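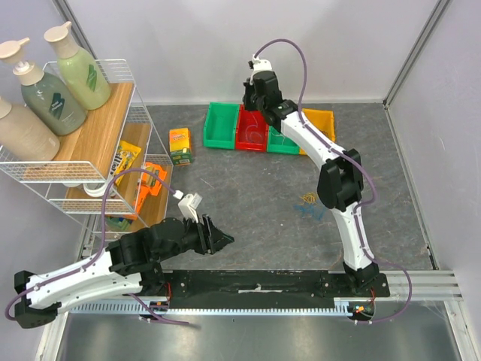
The Man Who Reads Your Complaints

The letter that made his name at Prallia ran to 900 words and concerned a missing teaspoon. "It was a set of six and she got five," he says. "By page two we were on her divorce."

He answers complaint letters for a living, mostly for mail-order firms, and he asked that I leave his name out, having learned what people do with a name. We met on a Sunday at Hutsuliak, a cafe he picked for its soup and then sent back the soup. It was too salty. He was very polite about it.

Prallia hired him to open envelopes. Within 2 years he was writing the replies, first from a binder of approved paragraphs and then, when the binder went missing, out of his own head. He won't say who lost the binder. "It had the word 'inconvenience' in it 78 times. I went through with a pencil."

What does he write instead? "I say what went wrong. We packed the wrong lamp. You'd be amazed how far that gets you." He was told off for it by the lawyers, who preferred that the lamp had been packed by circumstances.

Later came Vostex, which sold garden furniture and got most of its mail in April, when people opened their sheds.
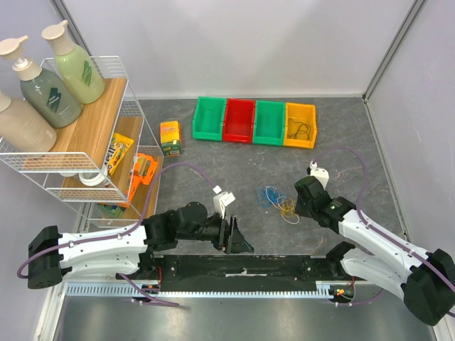 He liked the shed people. They wrote in full sentences and often enclosed a bolt. One man in Vuklow sent the same letter every spring, with the year changed at the top, and was sent the same folding chair. "I think he had a patio full of them by the end. I was happy for him."

Email has thinned out the work, and he misses the handwriting. His record is 500 replies in one month, after a catalog listed a parasol at the price of its screws. He honored every order until someone upstairs noticed.

I ask whether he ever complains himself. He looks at the second bowl of soup for a while.

"I write the letter," he says. "Then I correct it and put it in a drawer. They're pretty good, some of them."

He paid for both bowls.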